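I've been running the Jaidee two-arm folding kit from Hemus since January, and I love it. It folds team uniforms for our league laundry, and most evenings I'd hug it if it had shoulders. It also has a grip fault you should know about before you buy.

## What it's great at

Jerseys! Slippery ones, heavy ones, the kind with stiff numbers that fight you when you fold them by hand. The two arms take an end each and keep the fabric level, and the padded gray surface gives the fingers a bit of forgiveness when they come down low. Setup took Montri Kaewsai and me one long afternoon (the manual is good, read it), and swapping a finger is a two-minute job.

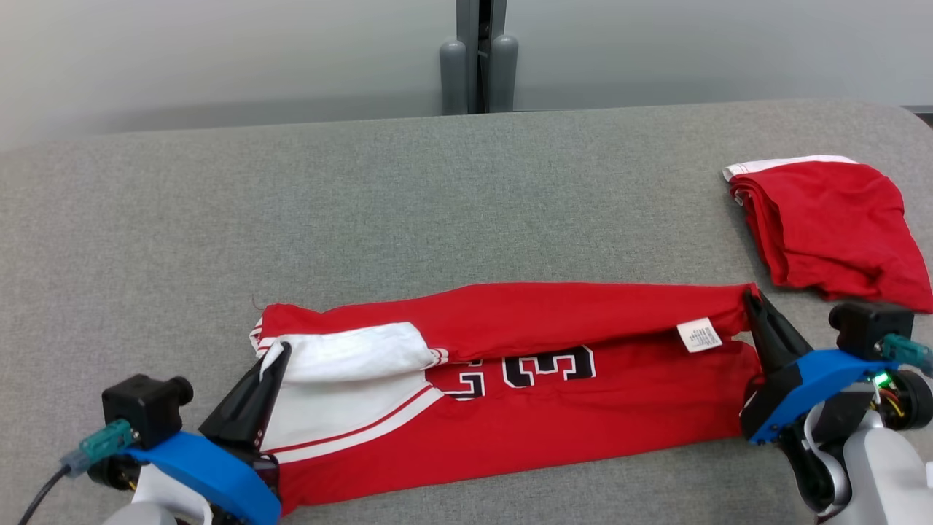

*Red jersey, one gripper on each end, shorts off to the side.*

## What went wrong

Our right gripper started letting go. It would close, report a good hold, and then drop its end partway through the lift. We ran 64 lifts on the same jersey and lost 16 of them. The left arm didn't drop any.

The scarier part came at the 30-minute mark of a long run, when the right arm dropped its end, didn't register the loss, and carried on to the next pose with its fingers heading for the other arm. Sunee Phuthong hit the stop in time. No damage, but my heart was going!

The wrist view is where I'd look first if you get the same thing. Check where both fingertips sit against the cloth before they close, and keep an eye on any finger coming in from the other arm. With red on red you can lose track of which layer is which.
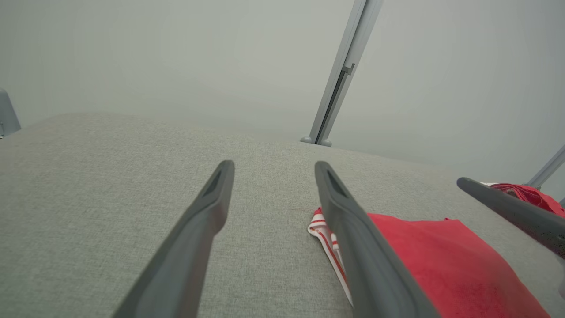
## The fix, so far

Manouchehr Nouri at Hemus support was terrific. He had us recalibrate the finger travel, then turn on the "confirm hold" check, which is off by default (why?!). Drops are way down. I still won't leave it running alone, and I keep the stop button on my side of the table.

Four stars. Ship it with that check on and I'll give you the fifth.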